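20th November
By the Household Desk

We use cookies to remember your settings. Carry on reading if you're happy with that, or change your choices at the foot of the page.

Getting the desk and the hall drawer straight before winter

Every year when the evenings draw in I get the urge to sort out the places where small things pile up, and in our house that means the desk in the back room and the drawer in the hall. They are only a few steps apart and whatever doesn't live in one has usually wandered off to the other. I've written about the kitchen and the airing cupboard plenty of times, but these two have been rather neglected, so get the kettle on and we'll have a go at them together.

Start with the desk, and start by taking everything off it. I do mean everything, the lamp and the pen pot and the little dish of paper clips as well. It's a nuisance and you'll have nowhere to put your feet for a while, but you can't clean round things properly (I tried for years!) and you'll be surprised how much of it never needs to go back.

Dark tops are the very devil for dust. Ours is black, bought in a fit of enthusiasm when we lived at Drirby, and it shows every crumb and every ring from every mug. A dry cloth just pushes the dust about and leaves you with a sort of grey fog, so use one that's been rinsed in warm water and wrung out until it hardly feels damp. Go from the back to the front in long strokes, then straight over it again with a dry tea towel that's been washed so often it has lost its fluff. If there's a greasy patch where your wrists rest, put one drop of washing-up liquid in 200 ml of warm water and use that first. Spray polish on a dark surface looks lovely for an afternoon and then holds on to every fingerprint you give it.

Screens need a gentler hand. Switch it off and let it cool before you begin, and have a soft dry cloth ready, the sort you'd use for spectacles. Never squirt anything straight on to the glass; it runs down into the bottom edge and there it stays. White surrounds go a bit yellow and grubby along the bottom where people tilt them, and a barely damp cloth with the tiniest touch of soap will shift most of it. Do the stand too while you're there, and the back, which I'm ashamed to say I had never once looked at until we moved house.

Cables next. I'm no great lover of those fancy clips, and the Durnier ones I was given fell off the wall within a month. Old bread bag ties do just as well, or a strip of fabric tape with a bit of writing on it so you know which plug is which. Leave enough slack that you can pull the desk forward to sweep behind, or you'll be crawling about underneath with a torch in your teeth every time a pencil rolls off the back. 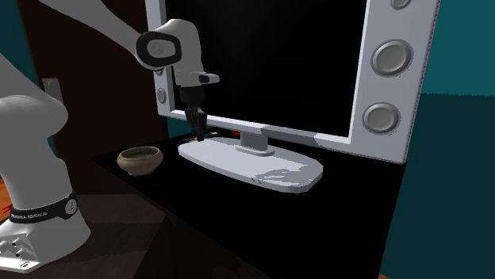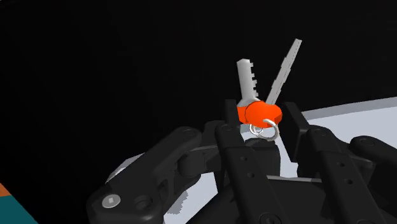

Keys are the great problem of any house, I find. They breed. When I emptied the hall drawer there were keys in there for a shed we no longer own, for a bicycle lock that rusted through, and one enormous thing that must have come with the house and fits no door in it. Lay them all out on a tray and walk round trying every lock you have, windows and garden gate included. As each one finds its home, label it there and then. Don't put it down and tell yourself you'll remember, I have never yet remembered.

For labels, I like a dab of nail varnish on the head of the key, a different colour for each door. Two thin coats last far longer than one thick one, and let the first go properly hard before you start on the next. Keep it well away from the blade, where it would only gum up the lock. If you have a good many keys, those bright plastic holders are worth the few pence, if only because you can spot them at the bottom of a bag. Mine came from Bruvari, the hardware shop by the station, but any market stall will have them.

A stiff key is generally a dirty lock. Rub the blade with a soft pencil, a good dark one, working it well into the notches, then slide the key in and out a few times and turn it gently. Wipe off the black before it goes in your pocket! Please don't be tempted by cooking oil. It works beautifully for a week and then catches all the dust going, and by January you'll be standing on the step in the sleet swearing at your own front door.

Split rings are hard on the fingernails, as we all know. Slip the edge of a teaspoon handle or a blunt butter knife between the coils to hold them open, then push the key on and follow it round. If the ring has stretched and won't close flat again, throw it out and get a new one, they cost next to nothing and a lost key costs a great deal more.

As for the drawer itself, line it with something that wipes clean and put in a few shallow boxes. I use the lids from Ferraro biscuit tins, which happen to fit side by side: 2 at the front and 3 behind. Keys go in the front, then stamps, fuses and batteries, with string at the back. Tape over the ends of any loose batteries so they can't touch a key and get warm. And leave one lid empty for whatever comes in through the door next week, because something always will, and tip it out when it's full.

Our newsletter goes out with fresh tips for the home. Enter your email address to join, and unsubscribe whenever you like.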